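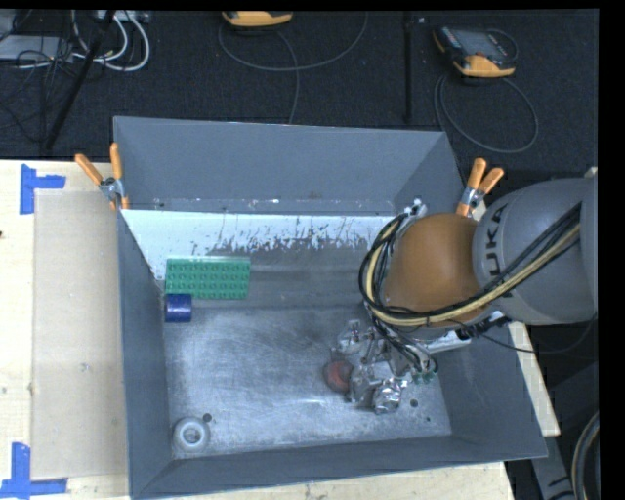
Too slow, Ifeanyi Dauda said, and if we carried on like that the psalm would be dead before the second verse. Then we were off again. No organ, no piano, no note given out. Somebody hums, everyone finds it, and in you go.

Half past ten at night in Jellham, in the old Methodist chapel on the hill, coats on. They've been at this since four in the afternoon and will be at it until tomorrow lunchtime. All 150 psalms, in order, sung straight through. They do it every October. They call it the Long Sing, although the notice on the door just says PSALMS, COME IN, SHUT DOOR.

I had come for an hour. I'd got a notebook and a return ticket.

First thing to know is that hardly any of it is performed. There's no audience to speak of. If you come in you get a book put in your hands and someone shoves up. The pews have been turned so two halves of the room face each other across a strip of carpet, and the verses go back and forth, one side then the other, like people passing plates. You sing your line, you shut up, you listen to theirs. After a few psalms of that your breathing changes. Mine did. I noticed around Psalm 37, which is long, and by the end of it I'd stopped thinking about the train.

The book is the Follinero. Plain blue cover, big print, spiral bound so it lies flat on your knee. It was put together for the first Long Sing out of whatever tunes people already had in their heads: chapel tunes, a few Anglican chants with the corners knocked off, a couple of Scottish metrical ones, something that is plainly a football song slowed down. Full edition runs to 1,234 pages, because the type is so large and because each psalm has every verse written out under its notes. You can't really lose your place. People do, obviously.

A small printer called Ruteo does the copies and has done from the start. The first run came back with Psalm 88 missing. The darkest one in the whole book, ends on the word darkness, no way out of it at all. They sang it from memory that year, badly, with a lot of mumbling, and it's now the only psalm that is always sung with the books closed. A custom that began as a binding error. Most customs in churches probably did.

I asked why all 150. Why not the good ones. There are plenty of good ones.

Dauda didn't like the question much. He leads from the end of a pew, one hand going, never stands at the front. He has a low dry voice and he talks the way he conducts, in short bits. "You pick the ones you like, you're only praying about yourself," he said. "Psalm 58, who wants that? Break their teeth. I don't feel like that. Somebody does tonight, somewhere. So I sing it for them." Then he went off to find his tea.

That's the argument for it, more or less, and it's a very old one. Monks have sung the whole psalter on a rota for centuries, some in a week, some in a day. You don't get to wait until you're in the mood. If you're cheerful and it's a lament, you lament. If you're miserable and it's trumpets and cymbals, tough, trumpets. What surprised me was how restful it is, being told what to feel by a page number. I spend most of my week trying to work out what I think about things.

I should say I'm an on and off churchgoer. More off. I know hymns. I can do a hymn. Psalms I'd always thought of as the bit in the middle where the choir goes up and down on one note and you look at the windows. Never once thought of them as something a room full of ordinary voices might get hold of.

And the voices are ordinary. There were 12 of us at the thinnest, somewhere after three in the morning, and two of those were asleep, or as good as. Nobody auditions. The woman beside me sang everything a third below, cheerfully, whether it fitted or not. The man behind had a lovely true tenor and kept dropping out to cough. When it went wrong it went wrong all together and we'd just stop, laugh a bit, go back to the colon in the middle of the verse. The colon matters. It's where you pause. A real pause, longer than is comfortable, with both sides of the room silent, and then the second half. The whole of Dauda's teaching seems to be about the colon. Wait, he says. Wait. Now.

I was bad at it. I came in early four or five times, on my own, quite loud.

Food. You eat when your side is between psalms, or you go out. The kitchen through the back is run by Yusuf, the cafe from the bottom of the hill, which shuts its own doors for the night and moves its soup up here in two vans. Lentil, and something with sweetcorn. Flatbreads in foil. It's paid for out of the plate by the door and whatever doesn't get covered the cafe swallows. I had three bowls. There's a hatch between the kitchen and the chapel, left open, so the washing up goes on under the singing and now and then a voice from the sink joins in on a verse it knows.

It gets strange in the small hours, I wont pretend otherwise. Psalms 90 to 100 or so went past in a kind of warm fog. Somewhere there's a run of them all about the Lord being king and the sea roaring and the trees of the wood clapping, and it was pitch black outside and blowing hard, and the windows were rattling along more or less in time. I'm not a person things happen to in churches. I wrote down "windows" and underlined it twice, and that's all there is in the notebook for an hour and a half.

Then 119. It's the one everybody warns you about. 176 verses, a section for each letter of the Hebrew alphabet, all on the same subject, which is the law and how much the writer loves it. They change tune at each letter to keep people awake. It takes the best part of an hour with the pauses. Two people arrived specially for it at ten to five, in walking boots, sang it from start to finish without looking up much, had a flatbread each and left. They come every year for that one, apparently. I never got their names.

I'd expected to hate it and I didn't, quite. About two thirds through, the repetition stops being boring and turns into something you're standing in, like a river. Then it goes back to being boring. Then it's over and the next lot, the Songs of Ascents, are tiny, a few lines each, and you go through them like running downstairs.

It wasn't all bliss. There's a quarrel going on about words, and I heard both sides of it in the queue for soup. The Follinero uses an old translation, with a fair bit of smoothing where the music needed it. Some people want the harder verses put in brackets so they can be left out when children are there. Psalm 137 is the usual one. By the rivers of Babylon, everyone knows the beginning, everyone goes a bit misty, and then you get to the last verse and the babies and the stones. In Jellham they sing it. Dead quiet, both sides together, then the longest silence of the night. A mother I talked to had taken her son out to the porch for it and thought she'd probably do the same next time. Another had kept hers in. They were friends, I think, they were sharing a thermos. I don't know which of them I agree with and I've gone back and forth on it all week.

The other grumble is instruments. "Praise him with the lute and harp," says the last psalm, and a fair few would quite like a lute or harp. Or a guitar. Dauda won't have it before Psalm 150. Bare voices for 149 psalms, and then on the last one you can bring whatever you've got. So there are odd cases stacked in the porch all night, waiting.

Light came up somewhere in the 130s. Grey first, then a sort of wet yellow. People began coming in who had slept, and you could hear it straight away, the top notes came back. Someone opened the doors. The chapel holds 252 if you use the gallery, and by eleven the gallery was in use, kids hanging over the rail, late arrivals sharing one Follinero between three. I'd been moved along so many times that I had ended up on the other side of the carpet from where I started. So I'd sung both halves of the conversation by then.

Psalm 150 is six verses. After all that! They sang it three times, the first time plain. Second time the cases were open: fiddles, a cornet, a euphonium, a drum, a thing with strings I couldn't identify, pan lids through the kitchen hatch. Third time I couldn't tell you who was singing what. Everything that has breath, it says, and everything that had any was using it. A dog too. Dauda had stopped beating time and was just stood there with his hands in his coat pockets, singing, a bit flat.

Then it stopped and people folded up their scarves and looked for their car keys. No blessing or speeches, no collection even, just the plate by the door where it had been all night. Someone read out the number of a hymn, 461, from the old chapel hymnbook, which is apparently how they let you know it's finished, because no one sings it. They just put the Follineros back in there boxes and go.

I missed four trains, got the fifth. Slept past my stop.

The Long Sing takes place each October at the chapel in Jellham, starting at 4pm. Come for any part of it. Books are lent at the door and soup is on from six. Bring a cushion, the pews are bare, and a second jumper. If you play something, leave it in the porch.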